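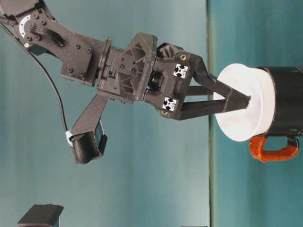 Pourquoi les gens gardent-ils une tasse ébréchée alors qu'ils en ont de neuves dans le placard ? Parce qu'elle a une place dans la journée, et que la neuve n'en a pas encore.

Figure 3. Une tasse noire, surmontée d'une pièce blanche arrondie.

4.2 Ce que racontent les placards

Bon, j'avoue que je ne m'attendais pas à parler autant de vaisselle dans cet article ! Au départ, avec Nayara Paiva, on voulait étudier les repas du soir dans le quartier de Lutar, et puis les 78 foyers rencontrés nous ont ramenés sans arrêt au café du matin. Sur 304 récits d'objets recueillis, 274 mentionnent un récipient précis (« la mienne », « celle de papa », « celle qu'on ne prête pas »). J'ai donc changé mon guide d'entretien en mars, un peu dans l'urgence.

Le cas des tasses héritées m'a donné du fil à retordre. Dumisani Molefe y voit une forme de deuil ordinaire ; moi, j'y lis plutôt une affaire de territoire, car plusieurs enquêtés m'ont repris très sèchement quand j'ai tendu la main vers la mauvaise étagère... On n'est toujours pas d'accord là-dessus, et les entretiens menés à Kokov ne tranchent pas. J'y reviens en 4.3, avec les ménages recomposés.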